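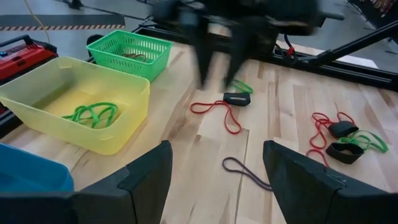

Student robotics team moves to elastic objects in sorting project

March 19, 2021

DRUSDEN - Students in the second-year automation course at Clonangate Technical College have moved their two-arm sorting project from rigid parts to elastic ones. The current task set uses rubber bands, thin cords and fabric loop bands, which the robot has to pick from a wooden tabletop and place into plastic bins and baskets.

The project, called Mugo, began in January with blocks and short lengths of pipe. Those parts keep their shape when gripped, and the students were able to reuse grasp positions from one attempt to the next. A rubber band offers no such fixed position. It can lie open or twisted, and it often comes up with a second one attached.

Mugo uses two arms, each with a two-finger gripper and a small camera mounted close to the fingers. One arm generally holds or steadies while the other pulls. In this phase the students drive both arms by hand through a pair of matching control arms, and every attempt is recorded with joint positions, gripper opening and video. The recordings are then used to train a control program that runs without an operator.

The team had logged 505 attempts with elastic objects by the end of last week. Of these, 104 were set aside during review. The most common reason was a gripper closing on the tabletop next to the object, followed by two or more loops being lifted together. Attempts in which a loop was dropped and then picked up again were kept, as the course staff want the program to see recoveries as well as clean grasps.

Thin cord has given the most trouble. The fingers close flat against each other, but a cord lying along the grain of the table can pass under both tips. The students now approach cords with the fingers turned across the length of the loop and lower the gripper until it makes light contact before closing. Fabric bands are easier to catch and harder to release, and several operators have added a short sideways motion over the bin.

Tangles are handled as a separate task. An operator is given 3 minutes to separate a cluster, after which the attempt is closed and marked incomplete. Bright green bands and red cords are simple to tell apart by color in the video. Dark loops are less so when a gripper is overhead, and the lighting over the table is to be changed before the next round of recording.

Processing is done with Dusel, a set of scripts written by last year's class. It trims idle time from the start and end of each recording and checks that the camera and joint data line up. A typical attempt runs about 51 seconds after trimming.

The first trained version will be tested on single loops only, with one target bin. Mixed clusters come later in the term if the single-loop results hold up. The students will present the work at the college's spring project day in Drusden, where visitors will be able to watch the arms in operation from behind the floor markings. Task sheets and the grading scheme are available from the automation department office.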